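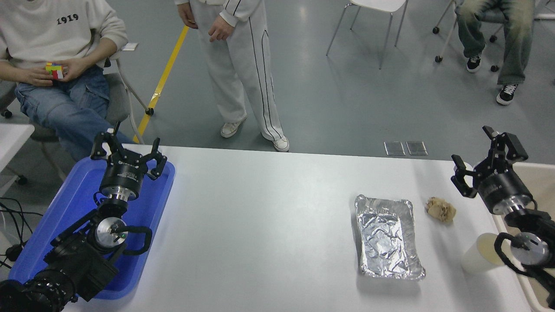 Hands Off, Hands On: A Day Teaching Two Arms to Clear a Table

The cup goes over for the fourth time before ten in the morning and Ghassan Mahasneh doesn't even look up. "Again," he says. Somebody sets it back. Again.

Sunday, 2020-12-27, the dead week between holidays, and Florkel is open anyway. The heating isn't, or not so you'd notice. Coffee, hoodies, a radio playing very low somewhere behind a wall. I drove out to Detesley expecting software people hunched over screens. Found a table with a ball of paper on it instead, and a long argument going on about how you pick up trash.

The job sounds like nothing. Ball of crumpled paper, paper cup, foil tray, bins at the sides. Get the paper off the table. A four-year-old does it when bribed. Two robot arms, one at each end of the table, are supposed to learn it from people, and the people are supposed to show them. No code for the movements. You drive the arms yourself, from a distance, and every motion gets saved. Do that enough times and a program goes through the lot and tries to work out what you meant.

What you meant is the hard part.

"You think you know how you pick something up," Mahasneh says. "Then you have to do it slowly, with two fingers you can't feel." He runs the teaching side of the project, which is called Zoubi, for reasons that changed each time I asked. Before this he taught people to drive forklifts. He says the jobs are closer than you'd think. Same bad habits. People look at the thing they're moving and forget the thing they're moving it with.

His desk is a mess of notebooks. Old-fashioned paper ones, spiral bound, a line for every run. Who drove, what they did, keep or toss. He doesn't trust the log on the computer to tell him why a run was bad. It'll say the gripper closed at such and such a time. Won't say the driver got impatient, which is what he wants to know.

The target for the table task is 2000 demonstrations. They started in October. On a good day the crew gets through 122, on a bad one a lot less, and a bad one can be anything. A loose cable. A driver with a cold. One whole afternoon went to a discussion of whether a paper ball that rolls off the table by itself counts as cleared (it does not).

I get a turn. Of course I do, they make every visitor do it.

The controls are a pair of handles, one per arm. Move the handle, the arm goes. Squeeze, the fingers close. Mahasneh gives me the whole lesson in under a minute: small moves, watch the far finger, stop before you think you should. Then he walks off to find a charger and leaves me with several thousand dollars of somebody else's motors.

I'm terrible. I come in too high, then too low, then the gripper bumps the table with a noise I can feel in my teeth. There's a tiny delay between my hand and the arm, less than a blink, and my hand will not forgive it. I keep correcting a mistake the arm hasn't finished making. By the fifth try I've got the cup. By the sixth I've squashed it.

"Keep that one," Mahasneh calls from the other side of the room.

Really?

Really. This surprised me more than anything else that day. The early plan at Zoubi was to collect only clean runs — smooth, quick, no wobbles. They threw out anything ugly. And the arms learned to do the job beautifully so long as nothing went wrong, and when something did go wrong they just sort of carried on, grabbing at air, because in everything they'd ever been shown the cup was exactly where it ought to be. They had never seen anyone recover. So now the drivers are told to leave their fumbles in, provided they fix them. Miss the paper, back off, come round again. A miss with a save is worth more than a perfect grab. A miss where the driver gives up goes in the bin.

Mine had a save, apparently. I was stupidly proud.

There's also the question of which way to do it. Hand ten people a cup and a ball of paper and you get ten methods. Some scoop. Some pinch the ball straight off the table and never touch the cup. One driver likes to nudge it into a corner first. All fine. But mix them all together without thinking and the arm starts to average, and halfway between a scoop and a pinch is a kind of hopeless shrug. So methods get done in blocks. This week is scooping. The cup is tipped over and brought in low, mouth toward the ball, and the ball is supposed to end up inside. 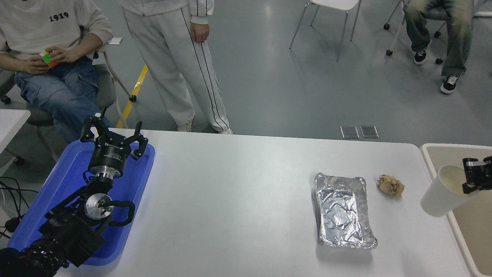
The scoop: one gripper holds the cup on its side, mouth toward the paper ball.

It looks easy and isn't. Come in too steep and the rim catches. Too flat and the fingers hit the table before the cup gets anywhere. And the ball has opinions. Crumpled paper doesn't roll like a ball, it flops onto whichever side it feels like. Drivers crumple a fresh one every so often so the arms don't get attached to one particular wad of tan paper. They move the tray too. A little left, a little turned. Mahasneh is strict about it, stricter than about anything else. If the tray sits in one spot for a whole block, the arms learn the spot and forget about the tray.

"We did that. In October," he says. "A week's worth of runs. Gorgeous runs." He makes a small flushing motion with his hand.

The other way of teaching, the older one, is to grab the arm itself and haul it through the motion. Florkel still does this for some jobs. You feel the weight of the thing, you feel where it doesn't want to bend, and for anything that's mostly path — wiping, say, or following an edge — it's quick and pretty pleasant. Trouble is your own body gets in the way. Your elbow's in the picture the robot's supposed to be learning from. And with two arms you run out of hands, as one hand is busy holding up a gripper that weighs as much as a bowling ball and the other one's doing the same across the table. Remote control solves that. Costs you the feel, though. Everybody I spoke to missed the feel.

Lunch is sandwiches, eaten standing. The talk is about a side tool they've built, a slow-motion setting that holds each of your movements back a bit before passing it on to the arm. It's named Retard, from the musical marking, short for ritardando, slow down. A cellist on the team came up with it. There's been a long and fairly heated thread about changing the name, and after listening to both sides I'd say change it. Mahasneh would too. It works though. At 80 percent speed the new drivers stop overshooting, and after a few sessions they go back up to full and mostly keep the good habits. Too slow is no use. Go way down and people get bored and start yanking.

Afternoon. The light goes early. More scooping.

I watch one driver do a long string of them and you can see the day wearing on her hands. The first ones are careful. Then there's a nice stretch in the middle, loose and quick, where she's not thinking about the handles at all and you'd swear the arm was just reaching for the thing by itself. Then it gets sloppy. Mahasneh sees it before she does. He has a rule, when your shoulders come up, you're done. He taps his own shoulder at her from across the room and she puts the handles down without a word. Goes and gets tea.

He tosses her last four runs. Doesn't tell her, just draws a line through them in the notebook.

I ask the obvious thing, which is why bother. A person could clear this table in seconds and nobody's going to buy a pair of arms to pick up one ball of paper. He's heard it before. The table isn't the product, he says, the table is piano scales. What they want to find out is how few demonstrations you can get away with and still have the arms cope with a cup they've never met. If 2000 turns out to be what it takes for one small chore, then that's bad news and he'd like to know it now. His hope is that the second chore will come cheaper than the first. He wouldn't give me a number. Wouldn't even guess, and I pushed.

Toward the end they let the arms have a go on their own. No driver, handles parked. Everyone pretends not to watch and everyone watches. The arm came in low, a bit off to one side. Stopped. There was a pause long enough for me to write the word "stuck" in my notes. Then it backed up, an inch maybe, and came round again at a better angle, and somebody behind me said "oh, that's mine." She meant the backing up. It was how she did it, apparently, that exact little retreat, and the arm had picked it up along with teh rest.

It missed the ball the second time too. Got it on the third.

Mahasneh wrote that down, then turned the tray a few degrees and asked who was driving next.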